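Sport › Endurance › Open Water › Family Swims

Pomska Lake Family Swim

By Parvaneh Alipour
October 2024

The Pomska Lake Family Swim is a yearly open-water event for children, parents and the odd game grandparent, held at the eastern end of Pomska Lake on a Saturday morning in September. It is organized by the Jekulen Swim Club and is fondly known in the neighbourhood as "the Dip", a name that has stuck even on the club's own signs.

14 shares · 3 comments

History

The swim began in 2000, when Manouchehr Ebrahimi, then coaching the club's juniors, wanted something cheerful to finish the summer before everyone disappeared back into the indoor pool. He marked out a short course between the boat launch and the swimming dock, and 52 people turned up for it, a good many of them parents who had only meant to watch and hold the towels (and who were in the water by lunchtime all the same).

A longer course was added under his successor, Abbas Rahimi, who also moved the start away from the launch after some grumbling from the fishing crowd. The two groups have shared the shoreline quite happily ever since – the anglers even lend a canoe.

Courses

There are two courses. The Minnow runs parallel to the beach in water shallow enough for most school-aged children to stand up in, and is open to swimmers from the age of 6. The Loon goes out around the Nosel marker and back, and swimmers under 12 need a grown-up in the water beside them. Wetsuits are allowed on both, as are pool noodles on the Minnow, and bright caps are required of everybody.

Neither course is timed. Mojtaba Mousavi, who wrote up the early years for the club newsletter, put this down to a stopwatch that went into the lake at the second running, though Ebrahimi always maintained he had never wanted one in the first place.

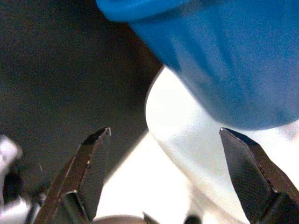 After the swim

Swimmers gather at the Hao picnic shelter for soup, butter tarts and the draw for the Bahrami Paddle, an old canoe paddle given by Nima Bahrami and painted with a new stripe every year. The winner keeps it over the winter and brings it back, colours touched up, the following September.

See also: Jekulen Swim Club; Open-water swimming for juniors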